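Rengifo presenta su colección de cestas para ordenar la casa sin dramas

Soy Chunhua Feng y llevo la parte de hogar en Rengifo, así que esta nota la escribo yo misma, que para eso he vivido meses rodeada de cestas (¡y las que me quedan!). En enero llega a las tiendas Herkholm nuestra nueva línea Grunetti: cestas trenzadas en tres tamaños, pensadas para ese montón de cosas que siempre acaba encima de una silla.

La idea salió de mi propia casa. Tengo un pasillo estrecho con pared de ladrillo, preciosa pero imposible de agujerear, y ahí no hay estantería que valga. Probé con cajas y eran un horror. Con una cesta clara pegada a la pared el pasillo cambia muchísimo, y encima puedes llevártela de una habitación a otra cuando toca recoger.
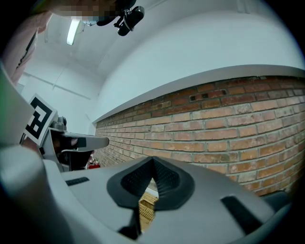 Para el lanzamiento preparamos una primera tirada de 597 piezas, y reconozco que me peleé bastante por el color. En el taller Datano me enseñaron cinco tonos y yo quería el más pálido, el que recuerda a la paja. Al final gané yo, aunque me costó una tarde entera y varios cafés.

La pequeña va de maravilla para el pan o las llaves, la mediana se la queda mi hija para sus ovillos y la grande se traga las mantas del sofá (las tres caben una dentro de otra, que se agradece en los pisos con poco armario).
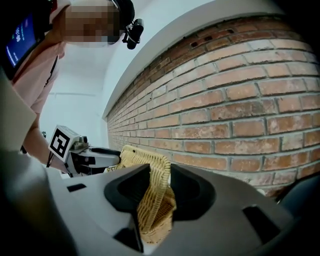
Cesta de mimbre trenzado en tono paja claro, junto a una pared de ladrillo.

Las tiendas Herkholm las tendrán en la sección de orden y almacenaje. Si algún medio quiere una cesta para probarla en casa, que me escriba a la oficina de prensa de Rengifo; contesto yo, casi siempre por la mañana.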